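Keeping a two-arm tabletop cell in good order

These tips are for one setup: two small arms on a shared table, each with a two-finger gripper. Ours runs most of the day, and most of the trouble we used to have came from cables and dirty finger pads.

Before you touch anything
Stop the program, park both arms, then switch off at the wall. The stop button holds the joints, but it does not take the power off. Wait until the controller fan is quiet.

Wiping down
Use a dry microfiber cloth on the shells and a slightly damp one on the tabletop. Don't spray cleaner at the arms. Spray the cloth, and do it away from the table. Go lightly around the joint rings, where a wet cloth can push grit into the gap. Crumbs and pencil dust collect under the bases, and a soft paintbrush gets them out.

Finger pads
Clean the pads with rubbing alcohol on a cotton swab and let them dry with the gripper open. If a pad looks shiny after cleaning, scuff it with fine sandpaper, two or three strokes. Replace pads in pairs. A new pad facing an old one will twist a marker as it closes.

Cables
Leave enough slack for the wrist to turn all the way both ways. Move the arm by hand through its full reach and watch the loop the whole time. It should never pull tight and never drag on the table. Indira Ramasamy ties ours with hook-and-loop strips, and we have stayed with those. Zip ties get pulled too tight and leave a flat spot in the jacket.

Look for cracks where the cable leaves a connector. Tape is fine until the end of the shift - no longer than that.

Screws
Check the base clamps every 12 days of running. Snug is enough. A wooden top dents under a clamp that has been cranked down, and then the base rocks. Put a thin steel plate under each clamp foot if you see a dent starting.

Homing after a repair
Any time a gripper has been off, home that arm again before you run a job. Write down the offset it gives you. Our left arm read 466 for months, then came up 2219 after a gripper swap in May. Hefin Hughes found the connector was one pin over. If the number jumps like that, power down and reseat the plug before you try anything else.

Number the grippers and write the number in the log. It saves arguments about which one had the new pads.

Setting up a practice table
Use ordinary things of different shapes, and keep them where both arms can reach without crossing. Start slow. Lukian Dmytriv runs every new routine at quarter speed first, with one hand near the stop.

Keep the caps on markers and the lids on bottles. Sticky drinks are hard to get out of a gripper once they reach the slides. Close scissors before the arms are powered up.

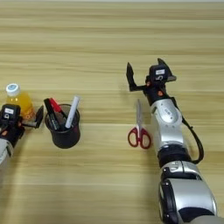
How often should the gripper slides be greased?
Every three months is plenty for light work, with a very thin film of the grease named in the arm's manual. Wipe off the old grease first, open and close the gripper a few times by hand with the power off, and wipe away whatever squeezes out.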